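Clirkport, the garage, still June

So the left arm is back on the table and I have opinions about grippers again. If you came for the tomato update, scroll down a few posts, the tomatoes are fine.

Quick recap for anybody new. I have two small arms bolted to the same table, and they share one job, which is moving colored blocks into a taped square. That's it, that's the whole cell. Krešimir Stan gave me the arms when his shop cleared out a shelf, and I paid him in firewood and one very long afternoon of helping him move a lathe. I've been running them evenings ever since, mostly to learn how to keep two of anything calibrated at once, and I'm still learning!

Two weeks ago the left one started closing crooked. The fingers would meet at the tips but the right finger got there first, every time, so whatever it was picking up got nudged sideways before the other finger showed up. You don't notice on one pick. You notice when the block lands on the tape instead of inside it, and then you watch the next one do the same thing, and then you go get a screwdriver.

My counter says the left arm had done 3733 closes since I last had the fingers off. The right arm had done 1113, so it had an easier spring. I wrote both numbers on the lid of the screw tin, where I write everything.

I pulled both fingers. The printed parts were okay, a little polished on the inside faces but no cracks. The mounts were the problem. One of the screws in the right finger mount had backed out far enough that I could turn it with my fingernail, and the mount had been rocking on it. I cleaned the threads, put a dab of the medium threadlocker on each one, and snugged them up a bit at a time, going back and forth between the two sides. Ilir Hoxha told me years ago to never fully tighten the first screw of anything, and I still have to say it out loud to myself like a kid crossing the street.

Then there's the zeroing. The instructions from Plinon (they made the controller board) want you to close the gripper on nothing, set that as zero, and be done. I don't love that. Close it on nothing and the fingers squash into each other a little, and your zero is somewhere inside the squash. What I do is close on a feeler gauge, the thinnest one in the set, set zero there, and type in the offset by hand. Took me five tries this time because I kept leaving the old offset in. Yes, I know. Mirjana Nedeljković has already sent me the laughing face.

After that I open it wide and check the view from the wrist camera before I let it grab anything. I want to see both fingertips, plus plenty of bare table in the gap, and I want to see the tape square too.
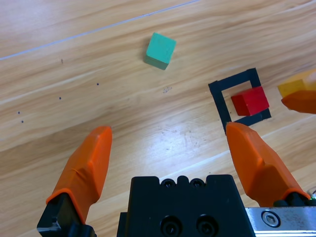
View from the wrist with the gripper open. Red is in the square, green is out on its own, and the other arm's finger is over by yellow.

The fingers look pretty even to me there, and the measurements agree, which makes me happier than the looks do. I used to eyeball this and skip the calipers. Then I spent a whole weekend chasing a software bug that was one bent finger mount, so now it's calipers.

A couple of things I changed while everything was apart. I dropped the closing current from 700 to something gentler, because these are little blocks and there's no reason to crush them. I rerouted the camera cable too. It used to take a tight bend when the wrist rolled all the way over, and Euan McIver (who wires boats, so I listen) said it would quit on me by fall if I left it.

I also cleaned the table, sort of. There are marks in that wood that are never coming out and I've made my peace with them. The tape I left alone. If I move the tape I have to teach the place positions all over again, and I'm not doing that twice in one month.

First run after the rebuild was 93 picks on the left arm, slow speed, me sitting next to it with coffee and one hand by the stop button. No sideways nudge. It did drop one, and I'm pretty sure that was me bumping the table when I got up for the phone. I put it in the log as a drop anyway.

Next up is the right arm, same treatment, probably before the screws ask for it this time. I need another tube of threadlocker first, so if anyone is driving past Vukadinović's hardware this week, get me the blue one and I'll pay you back.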